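サイト内検索 キーワードを入力 検索

ベドトン乗馬クラブ 馬具部会 四月定例会 議事録

開始 午後七時 クラブハウス二階
進行 Faith Urio(部会長)
出席 14名、委任状あり

1 開会のあいさつ

Urio部会長より、雪解けでぬかるんだ道を皆さんよく来てくださいました、というお話がありました。冬のあいだ厩舎の当番を続けてくださった方々へのお礼が続き、差し入れの焼き菓子が回ったため、本題に入るまで少々時間がかかりましたことを記しておきます。お菓子はたいへんおいしくいただきました。

2 前回議事録の確認

鞍置き場の棚番号に一か所誤りがあり、訂正のうえ承認されました。

3 貸出用の頭絡と手綱の入れ替えについて

貸出用の頭絡のうち、革の傷みが目立つものをどうするかという、前回からの持ち越しの議題です。点検を引き受けてくださった皆さんから、頬革の穴が伸びているもの、縫い目がほつれているものが思ったより多かったとの報告がありました。長年かわいがってきた道具ばかりで、手放すのは忍びないという声もあり、その気持ちは出席者みな同じだったと思います。ただ、小さなお子さんの体験乗馬にも使うものですから、安全を第一に考えようということで話がまとまりました。

見積もりは二社から届いています。リルナード馬具店は頭絡一本あたり98ユーロで、留め具はステンレス、色は黒と焦げ茶から選べるとのこと。オドン革工房は一本あたりの値段こそ少し上がりますが、傷んだ部分だけの付け替えにも応じてくださるそうです。付け替えで済むものはオドンへ、全体が弱っているものはリルナードの新品に、という折衷案が出され、賛成多数で可決されました。今年度の馬具予算の残りは648ユーロですので、新品は六本まで、残額は修理代に回します。

手綱については、ゴム付きのものを増やしてほしいという要望が練習会の参加者から出ています。雨の日に滑らなくて助かる、という意見がある一方で、手の小さな方には太すぎて握りにくいという意見もあり、しばらく話し合いましたが結論は出ませんでした。まずは二本だけ試しに借り、五月の練習会で皆さんに使っていただいたうえで、あらためて相談することになりました。

4 鞍下パッドの洗濯当番

冬毛の抜ける季節になり、パッドがどうしても毛だらけになります。洗濯機に入れる前に、必ず外でブラシをかけてくださるよう、あらためてお願いがありました。洗剤は羊毛用のものを使い、柔軟剤は入れないこと。乾いたパッドは大きさ別に畳んで、奥の棚の下段へお願いします。当番表は従来どおり掲示板に貼り出しますので、都合の悪い方は早めに交代相手を見つけて書き直しておいてください。

5 クエルボ牧場での合同練習会

五月の合同練習会は、今年もクエルボ牧場のご厚意で馬場をお借りできることになりました。参加申し込みはすでに168名を超えており、うれしい悲鳴です。馬具の置き場が手狭になるため、鞍には必ず名札を付け、鞍カバーをかけて持参していただくようご案内します。昨年、よく似た腹帯を取り違えたまま帰ってしまった方がお二人いらっしゃいました(無事に元へ戻っております)。腹帯とあぶみ革にも、目立つ色の糸か布で印を付けておいていただけると、当日の係がとても助かります。

当日は革の手入れの講習も開く予定です。鞍用石けんの泡立て方、オイルの量の加減、金具の磨き方などを、初めての方にもわかるようゆっくり進めます。古いスポンジや、着なくなった綿のシャツが余っているお宅は、ぜひお持ち寄りください。講習のあとは木陰でお茶の時間も取りたいという案が出て、これには反対がひとつもありませんでした。

6 その他

・鞍置き場の鍵は、使い終わったら事務室の赤い札の場所へ戻してください。
・あぶみの左右がばらばらになっているものがあります。お心当たりの方は棚を見てみてください。
・子ども用ヘルメットの寄付を一件いただきました。ありがとうございました。
・馬着の修繕は、洗って乾かしたものに限り受け付けます。

次回は五月の練習会のあと、同じ会場で開きます。時刻は掲示板でお知らせします。

午後九時前に閉会しました。遅くまで熱心にお話しくださった皆さん、片付けを手伝ってくださった皆さん、本当にありがとうございました。 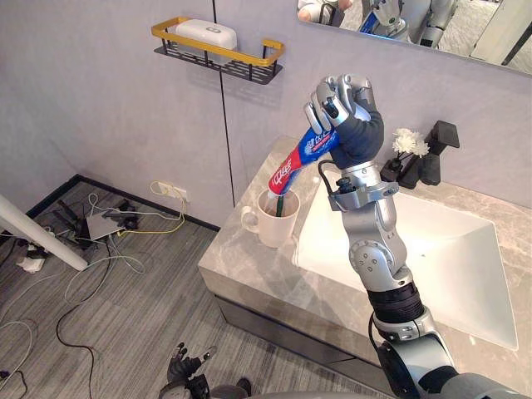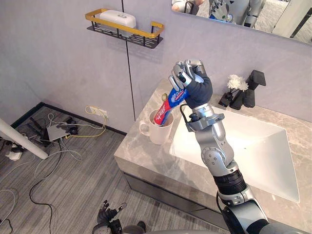

二枚とも:洗面台の白いマグカップと歯みがき粉のチューブ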